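Learning to eat slowly

When I moved to this country I had a habit which I did not know was a habit. I ate very fast. In my family we were seven at the table, and the person who finished first could take more rice. My mother cooked well and she never cooked too little, but the race was there anyway. I took this race with me in my luggage.

My first job was in the office of Olaniyan, where they sell parts for water pumps. The lunch break was long by my standard, and I used a very small piece of it. I opened my box, I closed my box, and then I went back to answering letters. One day Kirsten Campbell from accounts asked me if I was angry with my food. I did not understand the question, and I thought about it all the way home on the bus.

After that I began to try. It was in May, I remember, because the windows in the lunch room were open for the first time and somebody was cutting the grass outside. I put down my fork after each bite. This is a very boring exercise. The food gets cold and you start to read the labels on everything. I lasted perhaps one week and then I forgot it completely.

The second attempt was better. I stopped making rules for the fork and only made a rule for the place: I eat sitting down, at a table, with the telephone in another room. I wrote in a notebook what I ate and how it tasted. My old friend Yakubu Ugwu laughed a lot when I told him this on the phone. He said the notebook would be full of the word "good", and he was right — the first pages are mostly "good" and "too salty". Later there is a bit more. I wrote that lentils taste of earth when they are only just done. I wrote that I do not like coriander, a thing I had eaten without complaint for all my life.

Fruit was the hardest for me. I had always eaten it standing, or walking to the bus, and I did not think of it as a meal. Now I put it on a plate like anything else, even when it is one red apple on a light blue plate and nothing more. I look at the yellow part near the stem, and I try to guess if it will be sweet or sour. Usually I guess wrong. A plate also makes me sit down, and when I am sitting I do not finish so quickly.
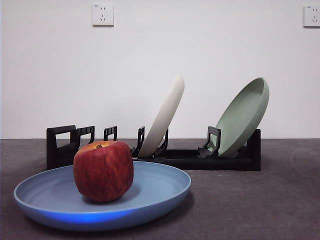
I still eat too fast when I am worried or when there are guests. Last month I had finished my soup before my neighbour had found her napkin, and I had to sit there with an empty bowl and ask her many questions about her garden. She has trouble with slugs. She told me she puts out crushed eggshells for them, but the slugs walk over the shells and eat the lettuce. I have promised to save her my coffee grounds.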